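Early Childhood Methods – Unit 5 Handout
Sorting and Putting Away: Blocks, Basket, Cloth

Read before the practice session. Bring it with you.

1. Setting up

Cover the table with a plain cloth. White is best because strong colors show up well on it. Let it hang over the edges, but check that a child cannot pull it down from a chair. A few wrinkles do no harm.

Use a low, shallow basket. Children should be able to see in without standing. Wicker is fine if there are no loose ends. Start with 3 cubes in different colors, such as red, green and blue.
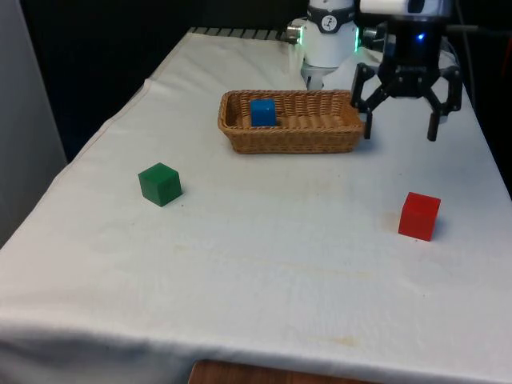 Leave space between the cubes. When they touch, younger children tend to grab two at once, and you lose the chance to hear them name a color before they pick it up.

2. Running the activity

Say the color once and wait. Five seconds feels long – wait anyway. Do not point. If the child takes a different cube, name the one they took and let them put it in.

Move the basket between rounds: center, left, right. Change where the cubes lie too. A child who has only learned "the near one is red" will show it quickly.

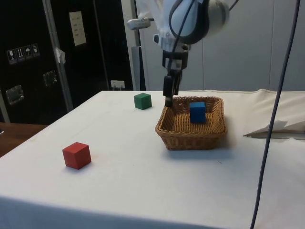

Record each round on the Braltelness sheet, one line per round. Write the color asked for, the color taken, and whether the cube was placed or dropped. Leave the comments column blank until the child has gone.

3. For next class

Read the Darwish chapter on sorting, up to page 85. Complete 2 record sheets and bring both.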